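Barnow Shared Workshop
Bin-Picking Arm: Set-Up Guide
Section 4: Dressing the cables and fixing the bin

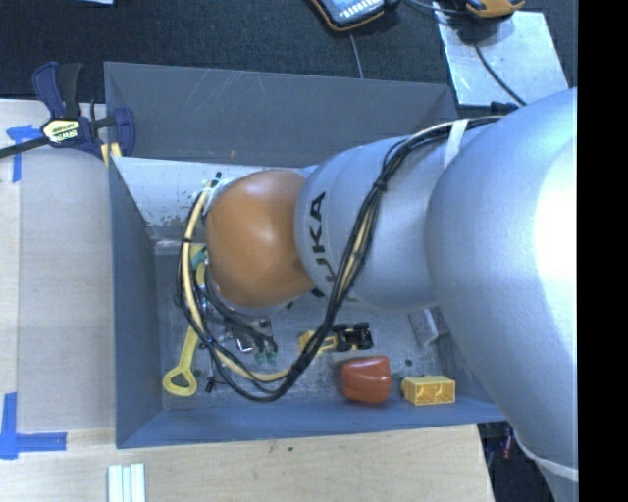
Storberg wrote to us after the last edition to say that the cable section was the part everybody skipped and the part everybody came back to, usually with a torch in one hand and a broken tie in the other, and could we please put it before the software this time instead of after it. So we have! If you've used the older guide you will find that the old Section 7 is now this one, and the old Section 4 (network and first connection) has moved along to Section 5. Nothing else has changed places.

By now you should have the arm bolted down, the gripper on its flange and the controller somewhere you won't kick it. If any of those is still to do, please go back to Section 3. The steps below take most people an unhurried evening, and an unhurried evening is very much what we recommend. A KUKA arm is a heavy, patient sort of machine and it will wait for you.

What you will need
Hook-and-loop straps, the wide sort
Small black cable ties and a pair of flush cutters
Blue masking tape
One bar clamp for each corner of the bin you can get at
A metal bin with sloping or straight sides, open at the top
A handful of things to pick up (see 4.4)
The teach pendant, charged or plugged in
A second person for 4.5

4.1 Before you touch the arm

1. Press the emergency stop on the pendant and leave it pressed.

2. Switch the controller off at its main switch and hang the red tag on it. If you're working in the Hundon room, the tags live on the hook inside the cupboard door. At home, a luggage label with your name on it does very nicely.

3. Shut off the air supply and let the pressure out of the line by opening the drain valve. Wait until the hissing stops, then watch the gauge fall to zero.

CAUTION: A gripper with air still in the line can close with the power off. Keep your fingers out of the jaws until the gauge reads zero, even if you're quite sure you opened the drain.

4. Look along the arm from base to flange and remind yourself which joints turn and which bend. It sounds a silly thing to do with a machine you have only just bolted down, but half of good cable dressing is knowing where the slack will be wanted.

4.2 Dressing the cables

You will have electrical cables and air tubes to bring out to the gripper, and they all need to travel together as one bundle. We run ours along the top of the arm. There is a school of thought that prefers the side, and on a bigger arm the side may well be better, but along the top you can see at a glance if something has shifted, and we have grown fond of it.

1. Lay everything out on the floor first, full length, and comb it straight with your hands. Take out any twists now.

2. Label both ends of every cable and every tube. Masking tape and a biro will do. Labels on one end only are a trap you set for yourself in May and fall into in October.

3. Bring the bundle up to the arm and put the first strap on the large segment, snug but loose enough to slide a finger under.

4. Cinch the bundle with a tie just before it leaves the arm and begins its drop towards the gripper. The tie holds the cables to one another. It shouldn't hold them to the arm at this point, as they need to be able to roll a little.

5. Leave a generous loop between that tie and the gripper. When the last joint turns, the loop is what gives, and if it is mean and tight then the connector gives in its place. We have replaced enough connectors to feel strongly about this.

6. Seat the gripper connector and give it a gentle tug. Do the same with each air tube: push it into its fitting until it stops, then pull back lightly. A tube that slides out under a light pull was never in.

7. Trim the tails of the ties flush. A tail left long will scratch your wrist every single time you reach in, and it can catch on the edge of the bin too.

NOTE: A loop that hangs low over the bin is quite normal when the arm is reaching down. What matters is that it doesn't snag on the wall of the bin or get under the jaws. You will check for both in 4.5, so don't fret if it looks alarming while the arm is parked.

NOTE: Members who built theirs from the Sotelo drawings will have a shorter bracket at the gripper end. Follow the same steps, but make the loop a little smaller and expect to adjust it twice. The Sotelo bracket is a lovely tidy thing, but it does bring the cables in at a steeper angle.

4.3 Fixing the bin

An arm that knows where the bin is will behave beautifully. Move the bin by a thumb's width without telling it and you'll have a very expensive hammer. Fix the bin well, mark where it goes, and you will save yourself a great deal of re-teaching.

1. Set the bin on the table so that the arm can reach every inside corner without stretching right out straight. If it can only just get to the far corner, bring the bin nearer. An arm at full stretch has no room left to tilt the gripper.

2. Check that the bin sits flat. If it rocks, pack it underneath with card until it doesn't.

3. Clamp it at the corner. We use ordinary bar clamps (the one on ours is an Irwin) with the pads bearing on the bin itself. Turn the handle so that it points away from the arm's path.

4. Nip the clamp up firmly, then lean on the bin from the side. If it creeps, clamp a second corner.

5. Mark the position on the table with blue tape, in an L shape at each corner you need. Press the strips down well and let them overlap where they meet. Should the bin ever have to come off for cleaning, you can then put it back very nearly where it was.

CAUTION: Tape marks are good enough for putting the bin back, but they aren't good enough for skipping the check in 4.5. Do the check every time the bin has been lifted, please, however neatly it seems to have gone back.

6. Clear away anything near the bin that could be nudged into it. The pendant has a habit of being put down within reach of the arm, and so do mugs. Put the pendant where you can grab it while standing clear.

4.4 Choosing things to pick

We are asked about this more than anything else, and the answer is gloriously undemanding: raid the toy box and the odds-and-ends drawer. A good starting set has different shapes, different colours and nothing you would cry over. Ours has a little toy vehicle with wheels, a yellow block with hollows in it, a long yellow plastic tool with a ring at the end, something red and rounded, and an angled piece of silver metal. Between them they cover most of the ways a pick can go wrong.

1. Put one thing in the bin to begin with, near the middle, and choose something blocky. Blocks are kind to beginners.

2. When that goes well, add something long and thin. Long things swing when they're picked up by one end, and you will want to learn where their balance lies.

3. Add something with wheels. Wheels roll away from a gripper that arrives crookedly, so a toy car will tell you at once if your approach is off.

4. Leave shiny metal until last. The camera finds it hard going, especially under a bright lamp, and you may have to move your lighting before it will cooperate.

NOTE: Keep a clear space between things at first. Heaps come later, in Section 8, and they are great fun, but they are a separate problem altogether.

Nothing made of glass should go in the bin, nor anything with a battery in it, nor anything heavier than the limit you wrote on the card in Section 3.

4.5 The slow check

You need two people for this. One holds the pendant and drives, and the other watches the cables and says stop. Agree on the word before you start and use it loudly.

1. Take off the tag, switch on the controller, turn the air back on and release the emergency stop.

2. Set the speed override to 10 per cent. Leave it there for the whole of this check, however dull it becomes.

3. Drive the arm to a point above the middle of the bin. The watcher stands well outside the reach of the arm, with a clear view of the loop.

4. Move to each corner in turn, staying above the rim. The loop should swing freely. If it pulls straight at any corner, stop, go back to 4.2 and give it more slack.

5. Return to the middle and turn the last joint 45 degrees one way, then 45 degrees the other. Watch the gripper connector while you do it. The cables may bend there, but the connector shouldn't be dragged sideways.

6. Lower the gripper towards the floor of the bin and stop a good hand's breadth above it. Look at the lowest part of the loop. If it is lying against the wall or creeping in under the jaws, raise the arm, take up a little of the slack through the strap and try again.

7. Open and close the gripper a few times and listen. A steady hiss after it has closed means a tube isn't fully home in its fitting. Shut off and drain the air before you go in to put it right.

8. Save the four corner points and the middle point under names you will still understand next month.

CAUTION: Never steady the loop with your hand while the arm is powered, even at low speed. Stop the arm, press the emergency stop, and then reach in.

4.6 Looking after it

Cables settle in the first few days, so look at the straps again after your first long session and take up whatever has slipped. From then on, a proper inspection every 80 hours of running is plenty for a home build. The arm in the Barnow room gets more varied use and has its own sheet by the door, which we do ask you to sign.

Change the whole bundle of air tubes at 2000 hours, or sooner if any of them has gone stiff or cloudy. Ties should be cut off and replaced whenever you disturb them. The hook-and-loop straps will go on for ages if you pick the fluff out now and then.

Scuffs and scratches on the bin walls are nothing to worry about. Dents in the floor are another matter, as things will rock in them, and a dented bin should be turned over and tapped flat from below, then put through 4.5 again.

When the slow check has passed from start to finish without anyone saying stop, go on to Section 5 and connect the controller to your network.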